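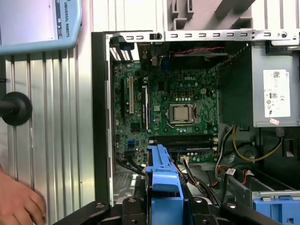
Teardown Stream: Frequently Asked Questions

What is the teardown stream?
One of two project streams in the Etville student robotics program. Teams program a robot arm to take parts out of retired desktop computers and sort them for recycling. The other stream, Lis, covers mobile robots and has its own page.

Which parts are scored?
Memory modules, drives in their carriers, the CPU cooler and the expansion cards. The power supply and motherboard stay in the case. A complete run is worth 1000 points.

Do the computers come with all their parts?
No. Practice machines are used repeatedly and may have empty memory slots or no cooler over the processor. Check the parts sheet for your unit before writing a sequence. Scored runs use complete machines.

Can we work inside the case by hand?
Yes, during setup, with the arm stopped and one team member at the teach pendant. Handling the case during a scored run ends the run.

How large are the teams?
Up to 8 students. Smaller teams are paired on request.

Do I need programming experience?
No. The first sessions cover jogging, waypoints and payload settings on the pendant. Scripting begins in September.

Can we design our own gripper fingers?
Yes. Submit the drawing before you print or machine anything. Mounting hole patterns are in the Flosten fixture guide, available at the front desk.

When is the lab open?
Saturday mornings, plus one weeknight by booking. The Solport site keeps separate hours.

What should I bring?
Closed shoes, safety glasses and a laptop. Tie back long hair. Anti-static wrist straps are supplied.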